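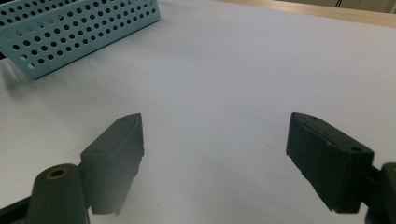

I read the Gilska drop page twice last night and I still can't say what a buyer gets for the 300 dollars. The listing calls the piece "Pale Field," one of 20, and promises that the token is "bound" to the picture. Bound how? The token holds a web address. The address points to a server that Gilska rents. If they quit paying, you own a link to an error page. I could put up a photo of a plain white tabletop, faint darker patches and all, and mint it through Moges this afternoon, and the chain would record my claim to it just as faithfully as it records theirs.

On Saturday, August 28, 2021, Natsumi Ishida wrote:
> I think you're being too hard on these people. The Gilska
> sale had 228 bids in the first hour and the artist keeps
> a cut every time a piece changes hands. When did a gallery
> ever offer that? Also the files are mirrored at Dondon, so
> the server argument is out of date.

Two things, Natsumi.

228 bids is not 228 bidders. I went through the public record and the same handful of wallets keep coming back, topping each other by tiny amounts. Maybe they're fans. Maybe it's one guy with a lot of wallets. The record can't tell us, and the press release sure doesn't try.

As for the resale cut, it is paid by the marketplace, under the marketplace's own rules. Move the token over to Stedcombe and sell it there and the artist gets nothing, unless Stedcombe feels like honoring it. I asked them. They sent me a link to their terms, which don't mention it.

On the mirror you may be right, and I'd like to see it. The Dondon page lists 381 files but gives no hashes I can check against the tokens. If anyone has a way to match them up - Iida Kettunen said back in the spring that she had a script for this - please post it to the list.

I'm told Gilska will publish its full contract in October. Fine. I'll read it then. Until then I'm keeping my 300 dollars, and I'd ask whoever runs the list's link page to take the drop off it.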